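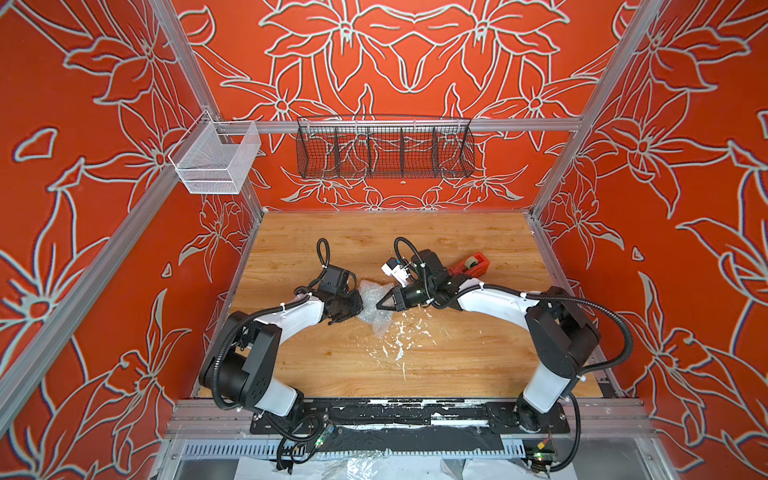 The benchmark that tells you nothing about wrapping a parcel

Every few months a gripper maker puts out a new number, and everyone I know in small-scale packing automation forwards it to me. The latest came from Gradus, whose parallel fingers are said to have gone through 3,000 pick cycles on a rigid test block without a drop. I believe them. I have no quarrel with the 3,000. My quarrel is with the block.

Blocks are kind. They have flat sides, they stay where you put them and they weigh the same each time. Very little that goes through a packing room is like that. Bubble wrap gives way when you squeeze it and springs back when you stop. Pinch one layer and you may get one, or three, or a fold with air in it that slides out as you lift. The fingers close to the width they were told to, the controller reports a grip, and what has been gripped is anyone's guess.

We ran the Gradus fingers against a pair from Mesix over most of July, on the same two arms, with the same person driving. Our log has 1,239 attempts in it. I won't print a league table, mainly because I don't trust ours any more than I trust theirs. The operator got better. The wrap got more creased as the weeks went on, and creased wrap is easier to pick up than fresh. By the end, whichever fingers went on second in a session looked like the winner.

Then there is the matter of what the gripper can see. 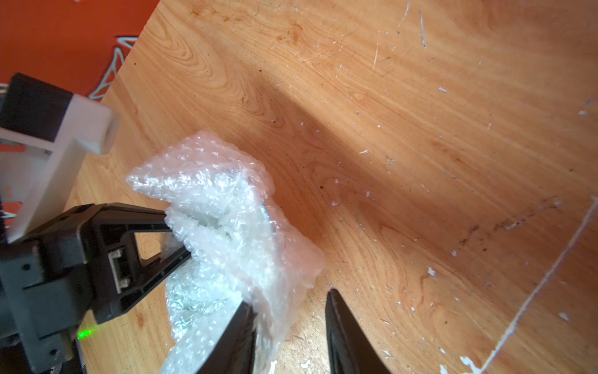 The Dehghan people will tell you a wrist camera settles this. Put the lens next to the fingers, they say, and the controller will know what it's holding. I'm less sure. Clear plastic over a pale wooden table is a miserable thing to look at from close up. It is mostly glints, and the glints move whenever the wrist does. You see the table through the wrap and the wrap over the table, and the edge you want to pinch is often the faintest line in view. A fixed camera further back gives you the shape of the bundle but loses the fingertips. We ended up using both, and paying for both, and I have yet to see a brochure that adds up the two.

Some 46 of our failures were put down as "vision" in the log. Reading them again, I'd call half of those "plastic".

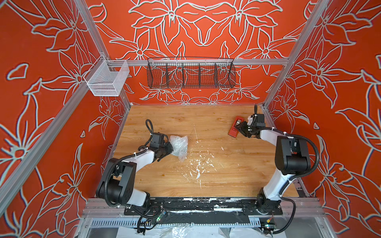 What I would ask a supplier instead

Show me the second arm. A lot of packing needs one hand to hold while the other goes off for something, and holding still against a springy material for a minute is harder than a quick pick. Cistetti's controller has a setting for this, buried on page 116 of the manual, and it did more for us than changing fingers did.

Show me the tenth attempt on the same scrap, and then the first on a new sheet. Leave the failures in. And tell me who was driving, and how long they had been practising before you started to count.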